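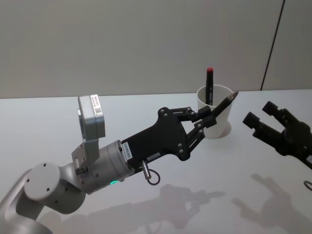 Section 4: The Cup and Pen Demonstration

4.1 Before you begin

The cup and pen demonstration is the one visitors remember. We have shown them pallet stacking, label reading and a very clever routine with washers, and every year the comment cards say "liked the pens". We have stopped arguing with the comment cards.

This section tells you how to set the two-arm table up for an open day, run the demonstration, and hand it over to the next presenter in a fit state. It assumes that you have read Section 2 (Power and Emergency Stop) and have been signed off on it. If you have only skimmed Section 2, go back. It has the stop button in it.

You will need:

Both arms, homed, with grippers fitted
The white table, wiped
One white cup, light, the sort you would get at a water cooler
Pens and markers from the demonstration tin
The Tonden control laptop and its charger
The visitor rope and four posts

Use the pens from the tin. The routine has been tuned to them, and the one time someone supplied their own fountain pen it was a present from their mother.

4.2 Setting the table

1. Wipe the table with a barely damp cloth and let it dry. Do not use the lemon spray. It leaves a film, the cup slides on it, and the room smells like a dentist's.

2. Set the cup between the two grippers, within easy reach of both. Check the position against the setup picture on the laptop.

3. Stand a marker in the cup, cap up. A red cap is best, as people at the back can follow it.

4. Look at both camera mounts and check that nothing has been hung on them. Lanyards are the usual offender.

5. Close the blind on the car park side. Sun on a white table does the cameras no good at all.

CAUTION: Keep hands, sleeves, ties and lanyards outside the rope whenever the arms have power. An arm that is holding still may be about to move. It will not clear its throat first.

NOTE: The cup weighs next to nothing and will tip if a marker is leaning heavily to one side. A slight lean is fine. If you find yourself putting a coin in the bottom of the cup for ballast, remember to tell the next presenter, who will otherwise spend their lunch hour wondering about the rattle.

4.3 Starting up

6. Switch on at the wall, then at the cabinet. Wait for the green light at each wrist before you touch the laptop.

7. Open the Bosuris panel and choose Open Day from the list. Do not choose Open Day (old). We know it should have been deleted.

8. Set the speed to 29 per cent. The arms can go a good deal faster, and at full speed the demonstration is over before the visitors have found somewhere to put their coffee.

9. Press Check. The arms will move to their waiting positions and the panel will show a live view of the cup. If the view is upside down, somebody has refitted a camera. Go to 4.6.

10. Run the routine once with no visitors present. If a gripper touches the cup on the way past, move the cup by a finger's width and try again. Stop both arms before you reach in.

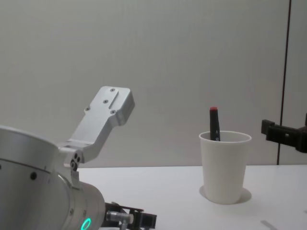
4.4 Running the demonstration for visitors

11. Bring in one group at a time and stand them behind the rope. Children may go to the front. Tall uncles may not.

12. Say what is going to happen before it happens. One sentence will do: the arms will take pens out of the cup and put pens back in. It sounds thin when you say it aloud. Say it anyway, with confidence.

13. Press Start, then step to the side of the table where you can reach the stop button. Stay there. Presenters drift towards whoever is asking the most interesting questions, who is always standing at the far end.

14. Let the first pen go in without talking over it. The room usually goes quiet of its own accord, and it is the only time all day that it will.

15. After the third pen, press Pause and invite questions.

NOTE: If a pen is dropped, leave it where it lands until the arms are stopped. Visitors enjoy a dropped pen far more than a placed one, and you may as well let them have it.

CAUTION: Never hand a pen to a gripper to "help it along", even if a child asks you to. The fingers close at the same pressure on a marker as on a thumb.

4.5 Questions you will be asked

Will it take my job? Ask what the job is. So far we have not met anyone who is paid to put pens in cups, although a gentleman from the Hosell stores thought about it for some time.

How much did it cost? The gripper fingers are 700 a set, and you may say so. For the rest, refer the visitor to the front desk, where they have been trained to change the subject.

How many times has it done this? The counter on the Bosuris panel will tell you. It stood at 1,113 when this section was last revised, and it includes test runs. Please do not round it up to 3,000 because a school party looks unimpressed.

Can it write? No. It can hold a pen beautifully. Many of us have had managers like that.

Is somebody controlling it from another room? During the Open Day routine, no. The arms are working from the program and the cameras. Visitors will look at the door behind you while you say this.

4.6 When things go wrong

The live view is upside down. Stop both arms, switch off at the cabinet, turn the camera round on its bracket and tighten the screws by hand. Begin again from step 6.

The gripper closes on air. The cup has been moved. Check it against the setup picture, then check the faces in the front row.

The gripper picks up the pen and stays there. Wait for the panel to catch up. If it has not moved by the time you have run out of things to say, press Stop, then Home. The pen may drop when you press Home, so mention this before you do it and it will look planned.

The panel asks for a licence key. It is on the inside of the cabinet door, in the handwriting of Sotiris Dimitriou. The fourth character is a seven.

Anything else. Press Stop and send the group on to the Acheampong stand for the conveyor talk, which starts whenever people arrive and can be made to last as long as you need.

4.7 Closing down

16. Press Home and wait for both arms to settle.

17. Switch off at the cabinet, then at the wall.

18. Put the pens back in the tin with their caps on. A marker left uncapped overnight will still work perfectly well for the demonstration, but somebody always borrows it to write a sign.

19. Write the counter reading and your initials in the log. If you used a spare cup, write that down too.

20. Take the rope down last.

Section revised 02/09/2020. Replaces the version handed out in May, in which steps 16 and 17 were the wrong way round.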